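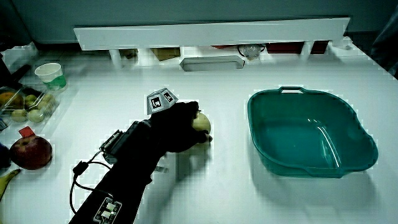
Project diary, Rendis capstone, Grevham Institute of Technology. Entry for session 8.

The group assembled at 9:15 in the manipulation laboratory. Present were Nneka Idahosa, Omolara Briggs, Tina and the undersigned. Okeke sent apologies, having been called to a laboratory assessment in another unit, and will review the recordings before the next session.

The purpose of the morning was to continue recording demonstrations for the fruit-sorting task, from which the arm controller is to be trained during the second half of the semester. The task definition remains as approved by our supervisor: one item of fruit is taken from the table with the gloved hand, carried across and released into the basin. A demonstration is counted as valid only where the markers on the hand are tracked from the first movement until release. Recordings in which tracking is lost for longer than the permitted interval are retained in a separate folder and do not contribute to the total.

Calibration was completed before any recording took place. Tina conducted the check of the hand marker against the overhead view and entered the residuals in the shared log. The first attempt was rejected, as one camera had been bumped between sessions and its position no longer agreed with the stored values. The second was accepted. I have asked that the tripod feet be marked on the floor with tape, and that the tape not be removed by whichever group books the room after us.

Recording commenced shortly before ten. We began with the pear, in accordance with the schedule, and then proceeded to the smaller items. The pear continues to be the more instructive of the objects. Its narrow end invites a grasp with the fingertips, while its weight favours a grasp over the body, and the two produce quite different wrist angles at the point of release. It was agreed some weeks ago that both should be represented in the data, although the written protocol has yet to be amended to say so. I undertake to do this before submission of the interim report.

A question arose over the longer reaches. Where the fruit is placed at the far side of the table, the wearer must lean well forward, and the shoulder begins to contribute to a motion that we had intended to attribute chiefly to the elbow and wrist. The fixed arm on which the policy will be run has no shoulder travel of that kind. I proposed that the far positions be retained, and that the body markers be used to separate the two contributions during processing.
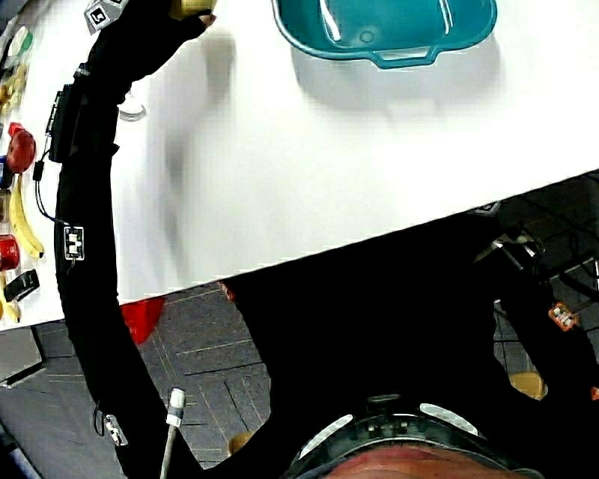
Omolara Briggs did not agree, and asked that her objection be entered in full. In her view the far positions should be withdrawn from the training set altogether, as the arm cannot reproduce them and the correction would add a source of error that the group has neither the time nor the instruments to measure. She would keep them for the discussion chapter only. Nneka supported her in part – she would withdraw the furthest row of positions and retain the remainder. The matter was left open until Okeke is able to give an opinion.

The total of valid demonstrations now stands at 211. Of those attempted this morning, 7 were set aside for loss of tracking, and in 3 of these the fault was traced to the connector at the wrist, where the cable had worked itself partly free. Tina reseated it and secured the slack to the sleeve. A replacement connector has been requested from the electronics store.

We stopped at noon. Nneka copied the recordings to the project drive and verified the file sizes against the recorder. The time offset between the glove stream and the cameras was again larger at the end of the morning than at the start, and I have not yet satisfied myself as to the reason. If it is clock drift, a synchronisation signal at both ends of each recording should be sufficient to correct it. If it is not, the earlier sessions may need to be examined again.

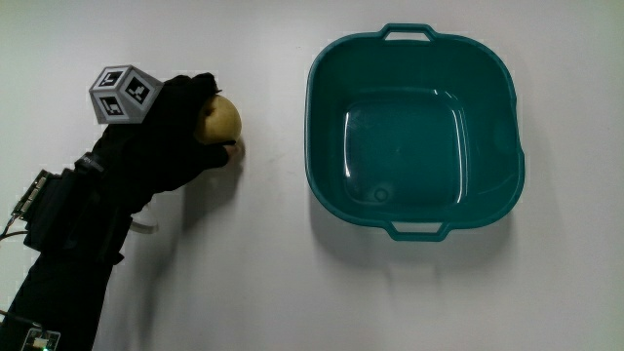

Fruit grasp with hand marker, Rendis trials, session 8.

Actions arising: the undersigned to amend the protocol and to test the synchronisation signal; Nneka to label this morning's recordings by grasp type; Omolara to set out her case on the far positions in one page, for circulation to Okeke; Tina to follow up the connector. The interim report is due at the end of November. The room is booked again from 9:00 for the next session, and members are asked to arrive in time for calibration.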